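Hokine Two-Arm Cell: Questions Before You Order

What is included in the price?
Two arms, two grippers, the rail and the corner posts. Floor and wall panels are quoted separately. The wallpaper you choose yourself.

Can I begin with one arm?
Yes, but for cloth work we advise to plan for two from the start. Adding the second arm later means a new rail and one more visit.

How much should I reserve for spare parts?
Fingertip pads are 84 a set, and most customers use some 200 a year on pads and cables together. A replacement wrist motor is 400 – please keep one on the shelf.

How long is the delivery?
Orders confirmed before October are shipped in the same year. Subira Odera in our sales office can hold a place for you without payment.

What objects do I need to buy?
Ordinary household things are enough. Put them as a small separate line in the budget.
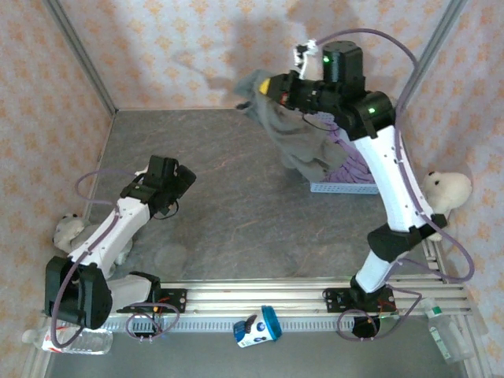 Cloth handling over a basket, right arm holding the cloth.

Who answers technical questions?
Živko Georgiev, mornings until 11:30. Please write the length of your table in the first message.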